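Subject: Re: [pusa-dev] visual randomization and the two-arm door policy

Špela Ivanov wrote:

> The Pusa numbers in your last message don't separate wall texture from camera pose. If both are resampled at reset, a drop in success can't be assigned to either one. Can you rerun with pose fixed? Also, which views does the policy get?

Rerun done, pose fixed. Summary first, details after.

- Policy: De Luca baseline, two arms, no change to the action head.
- Training set: 258 simulated demonstrations, same as before.
- Evaluation: 1000 rollouts per condition, seeds shared across conditions.
- Conditions: (a) textures fixed, (b) textures resampled at reset.

With pose fixed, the gap between (a) and (b) is still there, and it is nearly all in the approach phase. Once a gripper has made contact, the two conditions can't be told apart. My earlier claim that camera pose was responsible is withdrawn.

On the views: the policy gets a body view and a wrist view. The body view has the robot's own shell across the bottom and, close to the panel, a large area of flat wood grain on the right. Very little of what remains is useful for localizing the grippers.

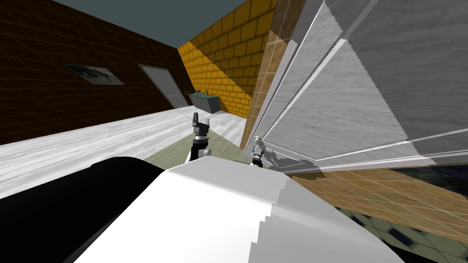
Špela asked off list whether masking the shell would be enough, given that its outline in the body view should be close to constant once pose is fixed. I tried it with a static mask. Approach failures went down by 39 over the 1000 rollouts in (b), and (a) did not move. I would call that a partial fix. The mask does nothing about the panel, whose share of the view depends on where the base stops.

A second effect showed up while I was sorting failures. The attention maps in (b) put a lot of weight on the back of the room: wall boundaries, framed pictures, the planter. These are high-contrast and sit far from the task. The encoder seems to use them as a heading reference, and that works only as long as the room looks like the training rooms.

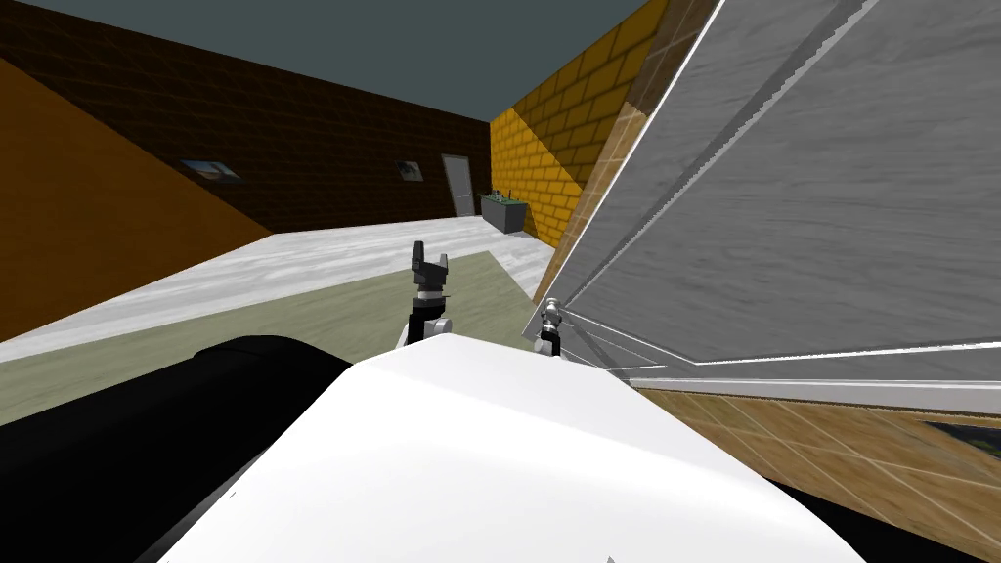
Have you checked whether the heading signal survives if the background is blurred and the edges are kept? That was the objection from Dristosden when I sent them the draft, and it is a fair one. I have not run it. The Clollescombe renderer has a depth-dependent blur, so the cost is one more pass over the evaluation seeds and no retraining. I will queue it after the wrist ablation.

The wrist ablation is the part I am least sure of. Dropping the wrist view hurts (a) more than (b), the reverse of what I expected. Part of the explanation may be that the wrist view carries little task information until late in the approach. Before that, most of its pixels can be plain wall.

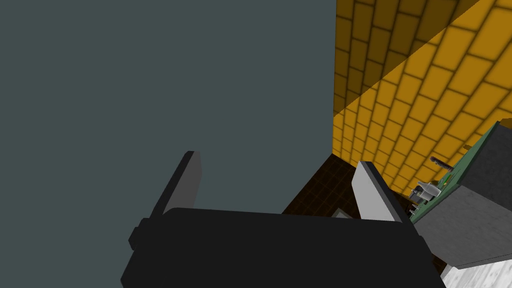
If so, the policy is paying for 2 views and getting the benefit of one for most of the trajectory. A gate on the wrist features, driven by predicted distance to contact, would test this directly. I have a branch with the gate in place, but training is unstable in the first few epochs and I don't want to report from it yet.

Open items:

1. Blur pass on (b), edges kept.
2. Gate, after the learning rate is sorted out.
3. Per-phase success table for both conditions, with and without the mask.

Configs and seeds are in the usual directory under `pose_fixed`. Please don't use the older `pose_resampled` logs for comparison, as the reset order was different there.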